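Bumberg Street Names

A table of street names in the town of Bumberg, with spelling variants and the year each name first shows up in the town directories. Put together by Qianru Lei. Last updated 8/30/26.

Contents

streets.csv has 2562 rows, one per spelling. The columns are id, name, variant_of, first_year, district and note. Files are UTF-8, separated by commas.
districts.csv lists the district codes used in the main table.

Known problems

Names in Dow and Gaso were typed in by hand from bad photocopies – check these before you rely on them. In 80 rows the year is blank. A blank means the directory page is missing, so please don't read it as zero. Dow also has 2 streets called Mill Lane, and they keep separate ids.

Spelling

Old spellings are left as printed, including ones that look like typos. "St" is never expanded, as it can mean Street or Saint.

Changes

The next release is planned for December and will add the lanes behind Pronar. Corrections are welcome – send the row id and the directory page. 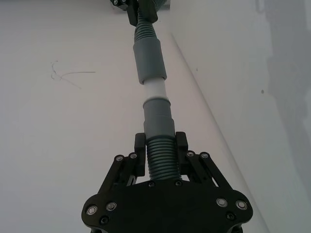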